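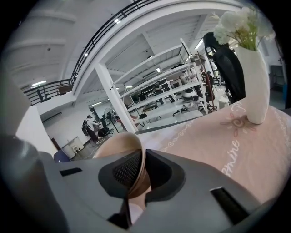

Can the same pads be used on a hand-held gripper and on the arm it is standing in for?

They can, as long as the backing stiffness matches on both sides and the arm's closing force is capped to suit the softer of the two. If either condition is missing, the pads will look the same and behave differently.

I have now had both of the hand-held tools for long enough to have an opinion. One is the Landier, which I bought in April, and the other is the Czarnecka, which Brenda Marsden lent me when her own work moved over to suction. They do the same job. You squeeze, the fingers close, and the opening and the video are logged together so that an arm can be taught from the result later on.

Weight first. The Landier is 499 g on my kitchen scales with its cable attached and the Czarnecka is 333 g. The difference is smaller in the hand than it sounds, because the Landier carries its mass close to the grip and the Czarnecka puts a good deal of it out by the fingers. After a long session it was my wrist that complained with the Czarnecka and my forearm with the Landier. I would take the forearm.

Logging. Both record at 30 frames per second. The Landier stamps finger opening on the same clock as the video. The Czarnecka stamps it on arrival at the host, so there is an offset that wanders with USB load. You can correct for this by opening and closing the fingers sharply at the start of each take and lining up the edges afterwards. I did this for two weeks and would prefer not to do it again. There is a firmware option called "late sync" which I switched on, and which made no difference I could measure.

Pads. I tried plain silicone, ribbed silicone and an open mesh over a soft backing. Paper cups were the test object for most of it, as they are cheap, they show damage at once, and they are a nuisance in three separate ways: the wall is tapered, it gives way suddenly, and the rolled rim is far stiffer than anything under it.

Plain silicone holds well until dust gets on it, and then slides. Wiping with alcohol brings it back for a short while. Ribbed silicone is better with dust but leaves marks in the cup wall, and when the ribs run parallel to the taper the cup creeps upwards out of the fingers as you close. Turning the ribs through a right angle cured the creep and left the marks.

Mesh was the one I expected least from. It grips less than either at the same force, but it lets go gradually, and for demonstrations I would sooner have that. A cup that starts to slip gives you time to tighten. A cup laid over on its side against the mesh is also easier to settle than an upright one, which I put down to the rim bearing on part of the pad and the wall on the rest. I have not tested that properly.

The mesh does clog, mostly with paper fibre. I have been changing it when it starts to look furry, which is not a specification.

Closing travel. The Czarnecka trigger is geared so that the first half of the squeeze does very little and the second half does nearly everything. Fine for blocks, poor for cups. The Landier is close to linear. If you have small hands, note that the Landier trigger at full opening is a stretch, and Brenda could not hold it there comfortably. The grip spacer sold for it helps a bit.

On the arm side I used the Janadau controller, with the Flivville wrist as the alternative. The Janadau lets you set a force ceiling per motion and obeys it. The Flivville has one ceiling for everything, saved in a file which it rereads only at power-up. I lost an evening to that. Latency from command to first finger movement was 228 ms on the Flivville with default settings, and came down a lot once I turned off its smoothing, at the cost of an audible buzz when holding still. The Janadau was quick enough that I stopped measuring.

The pairing I have kept is Landier in the hand, Janadau on the arm, mesh on both. The remaining problem is the backing foam. What came with the hand tool is softer than the sheet I cut for the arm, so the arm dents cups that my hand does not. I have ordered two densities to try and will add the numbers underneath when I have them.

Brenda's Czarnecka goes back to her with new trigger springs fitted.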